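Fastdale Wholesale Bakery: Account and Ordering FAQ

Last updated Jan 7, 2018

Questions are grouped by topic. If yours is missing, write to the order desk using the contact form in your account.

OPENING AN ACCOUNT

Who can open a wholesale account?
Any business with a current resale certificate or food service permit. Churches, schools and clubs may apply with a tax exemption letter instead. We do not sell to households from the Prerkov Street plant.

How long does approval take?
Three business days after all forms are received. Applications with a missing signature page are held, and the clock restarts when the page arrives.

Can one account have several delivery addresses?
Yes. Each address gets its own stop number and its own standing order. Invoices can be combined or split by stop. Tell us which when you set up the account; changing it later takes effect on the first of the next month.

ORDERING

What is the order cutoff?
2:00 p.m. the day before delivery for items marked D on the price list, and 2:00 p.m. two days before for items marked L. L items are laminated or long-fermented doughs: croissants, Danish, rye and the seeded sour loaf.

Is there a minimum?
$141 per stop, before tax and deposits. Orders below the minimum are accepted for pickup only.

What is a standing order?
A fixed weekly schedule that ships without further action from you. Edits to a single day do not change the schedule. To change the schedule itself, use the Edit Standing tab and save; closing the window discards the change.

Can I order half cases?
Rolls and bagels, yes. Croissants and frozen dough, no.

How large an order can you take without notice?
Up to 300 pieces per item. Anything above that needs four business days. Orders over 800 pieces of one item are scheduled by the production manager, Imtiaz Marikar, and need a signed confirmation.

DELIVERY AND PICKUP

When will my truck arrive?
Routes run from 3:30 a.m. to 9:00 a.m. We assign a two-hour window to each stop. Windows are reviewed every February and may shift by up to thirty minutes.

Do you deliver before we open?
Yes, with a key or lockbox code on file. Product is left inside the door on a dolly. Unattended deliveries are counted at our dock, and the dock count is final.

What about trays?
Plastic trays and dollies remain our property. Each stop carries a tray balance, shown at the foot of the invoice. Trays not returned within thirty days are billed at the replacement rate. Please stack them empty and dry.

HANDLING AND STORAGE

How should fresh pastries be held?
At room temperature, covered, away from direct heat. Do not refrigerate unfilled croissants or yeast donuts; cold storage speeds staling. Items with custard, cream or cheese fillings must be kept at 41°F or below.

Can pastries be reheated?
Croissants: 325°F for four to five minutes in a convection oven, uncovered. Glazed items should not be reheated, as the glaze will run. Microwaves are not recommended for any laminated product.

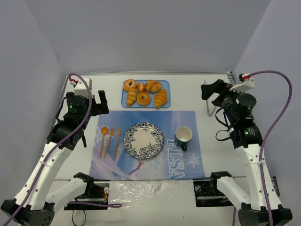

How long is the shelf life?
Croissants and donuts are sold as same-day items. Pan loaves carry a pull date four days from baking. Frozen dough keeps 90 days at 0°F. Once thawed, it must be proofed and baked the same day and may not be refrozen.

Where can I find ingredient and allergen information?
Spec sheets are posted in your account under Documents. All items are made on shared lines with wheat, milk, egg, soy and tree nuts. We make no gluten-free or nut-free claims.

BILLING AND CREDITS

How do I report a shortage or damage?
Submit a credit request by noon on the delivery day with the stop number, the item code and the quantity. Crushed items should be kept for the driver to collect.

Do you credit unsold product?
No. All sales are final once accepted. Retail racks on the Soomro consignment program follow a separate agreement.

Which payment methods are accepted?
Check, ACH transfer and card. Cards carry a 2.5 percent fee. Accounts linked through Bitell are debited automatically on the due date.

What are the terms?
Net 14 for approved accounts. New accounts prepay for the first four weeks.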